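New house rules for hand-held gripper sessions start in February

If you've ever done a tidying session for us in your own living room, you'll want to read this one before your next booking. Cilivton has finished its new good practice sheet for home sessions, and it takes effect for everybody in February. I sat in on the Friday call where they went over it, drank way too much coffee, and took notes so you don't have to!

The sheet is short (two pages, and the second is mostly phone numbers). It replaces the old binder from Requena, the one with 604 numbered clauses that I'm pretty sure most of us skimmed once and put on top of the fridge. Jae-hoon Kwon wrote the new version, and he told us he wanted something a person could read standing up in a hallway with their shoes half on. I think he got there.

So what changes? The biggest thing is who gets to say stop. Up to now only the session lead could call a halt, and if you were the one holding the second gripper you were supposed to ask first. From February either operator can stop a session, at any time, and no form has to be filled in afterward. I asked if that included stopping for a doorbell or a crying kid and Jae-hoon said yes, of course, go get the door.

The second change is about private stuff. Mail, prescriptions, school papers and anything with a name or address on it has to be out of the room before recording starts. If something slips through, you tell Bekville the same day and they pull the session. You still get paid for it, by the way, and that was not true under the old rules, so a bunch of people on the call were pretty happy.

There was some grumbling too. A few of the regulars feel the check before each session will eat into their evenings, and one woman pointed out (fair enough!) that she does her sessions after the kids are in bed and doesn't want to be emptying shelves at nine at night. The answer was that ordinary clutter can stay. They want rooms the way people live in them, and the check only covers the private things and the table you're working at.

Claltov, who look after the hardware, will go on lending out grippers in pairs. Their only new request is that finger pads get wiped down before the case goes back in the mail. I've been guilty of skipping that, so consider me told.

The table section is the part I'd read twice. Torn packaging counts as trash and gets picked up like anything else, but you look it over first for sharp edges. When two people share a table, each of you says out loud what you're going for before you reach. Keep your free hand off the cloth while the other person's jaws are open. And if you like working on a slippery tablecloth, fine, just make sure it isn't hanging where somebody can step on it.

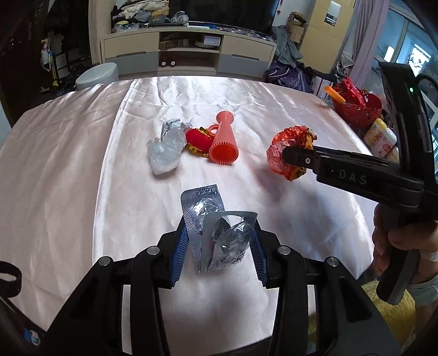
Where to get the sheet

It's going out by email to all 600 people on the active list, and printed copies will be in the cases from Claltov. If yours hasn't shown up by your first February session, call Bekville and ask for a copy. They're also taking comments until the end of the month, and Jae-hoon reads them himself, so go ahead and send him the thing you've been complaining about in the group chat. I already sent mine, and it was mostly about the wrist straps.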